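Patdale Wall Storage - Set-up Guide
Section 4: Fitting the hook rack and wire basket

1. Wipe the panels with a damp colour-safe cloth. The box says any cleaner will do. We doubt it, so test a corner first.

2. Fix the hook rack just below the crossbar, hooks pointing down. Check it with a level.

3. Attach the wire basket to the left wall, near the upper middle, open side up. Leave the divider in.

CAUTION: The carton claims 500 g per hook. Treat that as a hopeful figure and hang light things only.

4. Leave both pieces empty for 12 hours. The adhesive is sold as "instant" - ours wasn't.

NOTE: Marks on the tabletop are not covered by the warranty, whatever the leaflet implies. Put a towel down before you start. 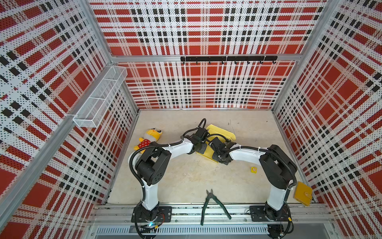
5. Load the basket, heaviest items at the bottom, and recheck the rack the next day.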